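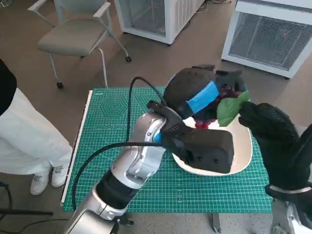 Fruit on the oval plate, black cloth and blue tape still on. Green mat underneath.

Thread: Cutting mat under a fruit plate, yes or no
Board: Surfaces and Table Prep

gridline63
Looking for input on using a self-healing cutting mat as a table cover for fruit plating. The plate is a white oval. Contents are dark grapes toward the back, cherries or berries at the front, one broad leaf for the side. The mat is the green type with a fine white grid, a ruler strip on one edge, nested hexagons and a row of graduated circles. I find the grid useful for squaring the plate to the table. Does anyone see a problem with this long term?

plate_rim
Two problems. Cherry juice stains PVC mats if left overnight, and the cut lines hold residue. If the mat has ever been used with a blade, keep food off it. The plate is fine. Fruit that rolls off the plate goes in the sink first.

tanoli_user
Mine is a Tanoli, 5 years old, used for both fabric and kitchen work. Grape juice wipes off with dish soap if you get to it the same evening. I have one permanent mark and that was beet.

plate_rim
Same evening is the condition. Most people don't.

oxbow788
The mat is a side issue. I would look at the cloth. Black fabric directly on cut fruit or damp cherries will transfer dye unless it has been washed several times. What is the fiber, and has it been washed?

gridline63
Cotton, from Skastholm, washed 8 times before first use. Rinse water was clear from the fourth wash on. All fruit is whole, nothing cut.

oxbow788
Then dye is not a concern. Tape is the next item. Blue tape on fabric that touches food needs to stay on the outer face only. Adhesive on grape skin does not rinse off well, and it takes the bloom with it.

gridline63
It runs across the upper part of the wrap, outer face. I tried string first and it slid on the round side of the mound.

fetmont_b
Disagree with the tape entirely. A wide silicone band from Fetmont holds the same bundle and can go in the dishwasher. Tape also pulls lint, which then sheds on the leaf.

tanoli_user
A band compresses the grapes at the widest point. Tape can be set with no tension. For a soft load I would stay with tape.

fetmont_b
Depends on the band. The wide one has not split a grape for me. The narrow one has.

plate_rim
On the leaf: leave it outside the wrap until last. Under the cloth it creases along the midrib and the crease goes brown by the next morning.

gridline63
It sticks out to the right of the bundle, so the part that shows is free. I will try adding it after unwrapping and compare.

niritz_fan
Late question on the mat. Does the plate slide? My Niritz mat is slick on the printed side and matte on the back, so I flip it for anything ceramic.

gridline63
No sliding so far. Flipping it would lose the grid on mine. Going to put a sheet of clear film over the printed side in April and see if the stain question goes away.

plate_rim
Film will slide. Test it with the plate empty.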